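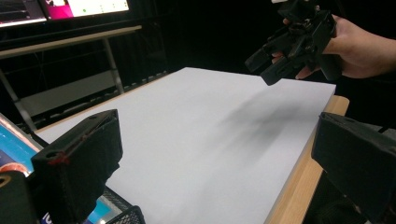

Do you really only sell white boards? was the very first question our inbox ever got, from a customer who wanted something in walnut, and I still think about it when I unlock the shop in the morning. Yes, we really do! Well, boards and the bits that go with boards, but the boards come first and always have.

I'm the owner of Trorska, and I started it at my own kitchen table because I could not find a plain work surface I liked. I sew a little, I draw a little, I take things apart and don't always get them back together, and every one of those jobs was happening on top of a table I also eat breakfast on. I wanted a big flat white thing I could lay down, work on, wipe off and slide behind the couch. The ones I tried were either shiny enough to give me a headache under the lamp or so thin they bowed in the middle. So I had one cut at Fourie, the panel shop two streets over, and sanded the corners myself on the back step. Then my sister wanted one. Then her whole quilting group did, and that was pretty much that.

We moved out of the kitchen in March, three years after that first board, and into a unit with 2824 square feet, which sounded enormous when I signed the lease and felt tiny a week later (boards take up a LOT of wall). There are five of us now. Two cut and finish, one packs, one answers the phone and is much nicer on it than I am, and I do whatever is left over, mostly sweeping and arguing with the label printer.

People ask why everything is matte. Try both kinds next to a window and you'll see. A glossy board throws the light right back at you, and when you're hunting for a dropped screw or a pale thread that's the last thing you need. A matte one lets you look at what you're working on. You still get shadows, of course, your own hands make them, but they stay soft and I find them easy to ignore after a minute or two. White also shows up every crumb and speck, which some folks hate and I love. I know when it's time to clean.

The board most people start with is the Stadia. It's the big one, made to lie flat on a table you already own, and it costs 229 dollars with the corners rounded or 200 if you're happy to sand them yourself like I did. The Drirton is its little sibling, a lap size for the couch or the car, and it began as a way to use up offcuts. I didn't expect much from it. It now outsells the Stadia in the run-up to the holidays, so there you go.

Last year we sent out nearly 3556 boards, if you count the replacements. A few went out with dinged edges before we switched to thicker cardboard, and if you got one of those and never wrote in, please do. We'll swap it, no photos needed, just tell me your order name.

Care is simple. Damp cloth, a drop of dish soap, dry it off. Please don't use the scrubby side of the sponge! And if you can, store it flat or standing straight up, never leaning for months against a radiator (I have done this, I own a board shaped like a potato chip).

The front counter is open weekdays from ten to four, and you're welcome to bring your own project and try it out on one of the boards we keep there. Ring the bell if the saw is running, we can't hear the door. Parking is around the back, next to the blue dumpster.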